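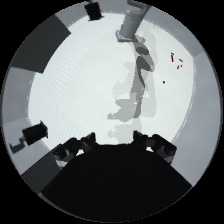

Greer Gourlay had read the listing four times and believed none of it. Sleeps six, it said. Sea glimpses. Two minutes from the clubhouse at Clirncombe.

"Glimpses of what sea?" she asked the man in the site office.

"You stand on the step," he said. "Lean left a bit."

She leaned. She saw a hedge, a Rennie gas bottle and the back of another caravan.

"Tide's out," he said.
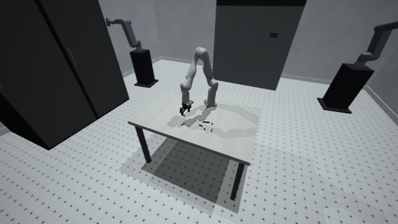 The key stuck, then gave. The place smelled of carpet powder, and the sixth bed was a cushion on top of a cupboard. She had paid $2,744 for the fortnight, plus a 100 dollar bond against colour stains on the upholstery - which was already brown.

"And the heater?"

"Brand new. Came up from Tatmont in April."

She turned the dial. It came off in her hand.

"They do that," he said, and wrote something on his clipboard under Damage.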